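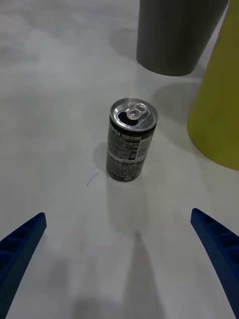

Slim can, opened, with the ribbed grey cylinder behind it.

Tuesday, 15:40. Table clearing, Gillstead bench

Started on the can. Label print is dense and small, so I copied only the batch mark into the Goller sheet, line 683. Full ingredient text still to be transcribed; Paavo has the magnifier. Tab left folded flat.

Tare of an identical empty from Elsa's box: 15 g on the small balance. Repeated after lunch, same reading. Balance drifts by up to 5 g if the door to the corridor is open, so the first set from this morning is struck out.

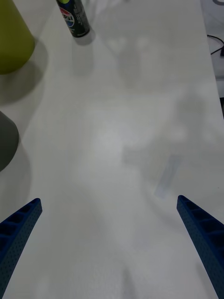
Yellow-green cylinder and the grey item stay on the table until Impi has measured them. Wipe the white surface with water only, as the solvent left a haze on the Estance table in June.

To do: order liners, ask Vilho for the key to the glass store, relabel shelf 5.

V. Laaksonen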